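Packing cubes, compression bags and other promises

Wednesday, November 22, 2023

Every November the same articles come round. Ten packing tricks that will change your life. How I spent a month in Portugal with one small case. The woman in the photos is always wearing a cream jumper, which tells you how much of it to believe, as anyone who has travelled with a cream jumper and a cup of airport coffee will know.

I've been taking the same sort of trip for years. Four nights, usually, sometimes five, mostly by train and now and then by plane, and I've never got good at packing for it. So this autumn I decided to try some of the things people keep telling me to try, and to be a bit stricter than usual about whether they did anything. I paid for all of it. No one has sent me anything, and after this I don't suppose they will.

First, the cubes. I bought a set by Lekedex, four zipped fabric bags in different sizes, and the card in the packet said they would "free up to a third of your case". I'd like to meet whoever measured that. A cube is a bag. Putting a jumper in a bag and then putting the bag in a case can't make the jumper any smaller, and if you have four bags with square corners in a case with rounded corners, you lose the corners. I packed the same clothes twice, once in cubes and once loose, and the loose lot left room for a pair of shoes. The cubed lot didn't, or it did if I sat on the lid, and I could have sat on the lid for nothing.

What the cubes do is stop things wandering about. I'll give them that. You open the case in a hotel room at eleven at night and your pyjamas are in the second biggest one, and you don't have to turn everything over looking for them. Whether that's worth the money depends on how often you arrive anywhere at eleven at night. A carrier bag does it too, though it rustles.

Then the compression bags, which are the ones with a valve that you roll or kneel on until the air comes out. These do make things smaller. Nobody can argue with it, you can watch your coat turn into a sort of biscuit. The trouble is that your coat weighs exactly what it did before, and you have now made room for more things that also weigh something. My case came out at 900 grams over the limit the first time I used them, which had never happened when I packed badly. The coat also took most of an evening on a hanger to look like a coat again, and one sleeve kept a crease across the elbow for the whole trip.

I did go back and weigh things after that, on the kitchen scales. The hairdryer I never use was more than I'd have guessed. The washbag was 300 grams before there was anything in it, on account of the hook and the lining and all the little elastic loops, which are for bottles of a size that I don't own. 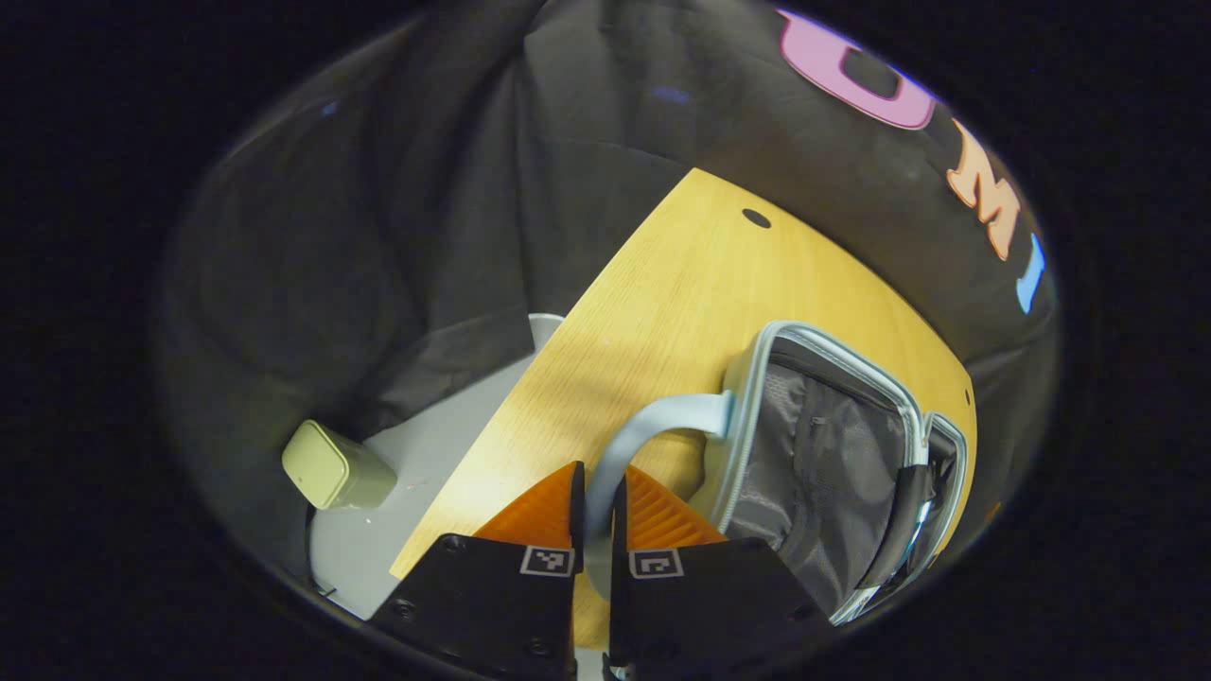
Rolling is the other great belief. Roll, don't fold, and nothing will crease. I tried this with three shirts and folded a fourth for comparison, and they all needed ironing. The rolled ones had a lot of soft creases all over and the folded one had two sharp ones, and I know which I'd sooner deal with in a room where the iron is chained to the wall. T-shirts roll well enough. Jeans roll into something like a draught excluder and take up a whole side. I'm told the army rolls everything, and I'm sure it does, but I doubt the army is worried about looking presentable at a cousin's sixtieth.

There's a variation where you lay everything out flat in a great heap, sleeves poking out in all directions, and then wrap the lot round a middle bundle like a parcel. I did it once. It took half an hour and the shirts did come out well, I'll admit, but you can't get at anything without undoing the whole parcel, and the socks are in the middle. On the second morning I gave up and lived out of a pile on the chair, as I always do.

The advice I had the most hope for was to pack on a table and not on the floor or the bed. It sounds like nothing. I've always packed on the bed, where the case sinks into the duvet and tips towards you, and things slide off the back and are found in March. On a table you can see what you have, and your back doesn't ache, and because a table is a hard surface of a fixed size you can't spread out the maybes. That last part is what did it for me. On the bed the maybes just lie there looking reasonable, and in they go at the end.

You do lose the table for the evening. We ate on our laps.

Straps next. Most cases have them inside and I'd never used mine, apart from getting them caught in the zip. The writers are very keen on them. Cross them over, pull them tight, everything stays put. In my case they're fixed at a height that would suit someone packing twice as much as I do, so even at their shortest they hang over the top doing nothing in particular. I've read that you can thread a rolled belt through to take up the slack. At that point I feel I'm packing for the benefit of the straps.

The mesh pocket in the lid is a different matter, and I've come round to it. Everything in it presses down on the clothes when you shut the case, which does some of the job the straps are meant to do. I keep the chargers, the tights and the spare shopping bag in there. You can see what's in it without opening it, and I wish the same were true of the washbag.

Lists. I had a printed one from the Flarnov travel planner, which I got half price because it was already June. It has 12 headings, among them "Evening footwear" and "Documents (secondary)". I filled it in properly, all of it, for a trip to see friends in Northumberland, and I took a torch, a sewing kit and a second pair of smart shoes. I used none of them and forgot my phone charger, because "Electrical" was overleaf. My own list for years has been the back of an envelope and it has never once suggested a torch.

A few smaller things, since I've kept the notes.

Stuffing socks in shoes is fine and works. I've no complaint with it, only that everyone writes it down as though they thought of it.

Cling film under the lid of the shampoo worked twice and leaked once. The time it leaked, it leaked worse, as the film had stopped the lid doing up all the way.

Solid shampoo in a tin. I bought the Ccori one, the size of a digestive and the price of a decent lunch. It washes hair. It then has to go back in the tin wet, and by the third day it was a paste with a lid on. You can dry it on the windowsill, if you have a windowsill and remember it when you leave. I remembered it at the station.

Tumble dryer sheets between the clothes. I don't know what these are meant to be doing. Everything smelt of tumble dryer.

Wearing your heaviest things to travel in, I have always done and will carry on doing, though it's miserable on a warm train and you look as if you're off to sea. It's the only tip of the lot that I can prove, because the scales said so.

As for what I'll do next time, I'm keeping one cube, the small one, for underwear, and passing on the rest to anyone who'd like them. The compression bags have gone in the airing cupboard with the spare duvet in, where they've been very good. I had been looking at a new case by Dilgate, a two-wheeled one with a built-in scale in the handle, and spent most of Sunday reading what people had to say about it. Half of them loved it and the other half said the scale gave a different answer each time they picked it up. I think I'll stay with the kitchen scales and a bit of arithmetic.

If anybody has a trick that I haven't tried, put it in the comments, and please say whether you've done it yourself or only read about it. And if you know how to get a two-day-old crease out of the elbow of a wool coat without steaming it over the bath, I'd be glad to hear that first, as I need it for Saturday.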